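Housekeeping Practice, Unit 4: The Bathroom Vanity
Course handout, Khondokar evening program
Instructor: Meifang Hao

Read this before the practical session. We will spend the first 20 minutes on questions and the rest of the time at the sink.

Order of work

A vanity is cleaned from the top down. Start with the mirror, then the wall tiles, then the faucet, then the countertop, and leave the basin for last. Drips from the mirror land on the counter, and crumbs and hair from the counter go into the basin. If you do the basin first you will do it again.

Before any spraying, take loose items off the counter. Soap, cups and toothbrushes go on a tray. Towels stay on their hooks unless they are marked for laundry. Jugs and bottles should be closed and set to one side of the basin, away from the faucet lever.
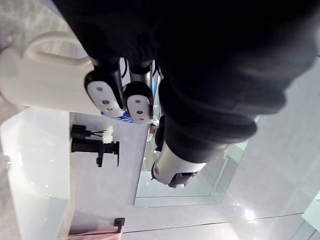
Skaltarham, February 18, 2018

The vanity used for this unit has a white basin set into a pale grey countertop, a black faucet, and a wall mirror with grey tile around it. The white plastic jug has a loop handle, so carry it by the handle. The small white brush is kept next to the faucet and goes back there when you finish.

Notes on surfaces

Mirror. Spray the cloth, not the glass. Liquid that runs down behind the lower edge can damage the backing over time. Wipe side to side, then turn the cloth over and dry.

Tile. Grey tile with a smooth finish shows streaks more than dirt. Use a damp cloth and very little cleaner. Go along the grout lines with a brush, then wipe once more. Lift a hanging towel out of the way before you wipe behind it, and hang it back on the same hook.

Faucet. Black finishes scratch easily. No scouring powder, no steel wool, no acid descaler. Warm water with a drop of dish soap is enough for most marks. Dry it completely, or water spots will form around the base and under the spout.

Counter and basin. Leave cleaner on for some 2 minutes, no longer, and rinse twice. Check the joint between basin and counter with a fingertip. It should feel smooth all the way around.

Written work

Complete worksheet 7, "Cleaners and finishes." For each surface in your own bathroom, write down the product you use and what its label says about rinsing. Bring the sheet to the next session.

Students who missed Unit 3 should see Yaneth Apaza for the glove and dilution check before using any concentrate.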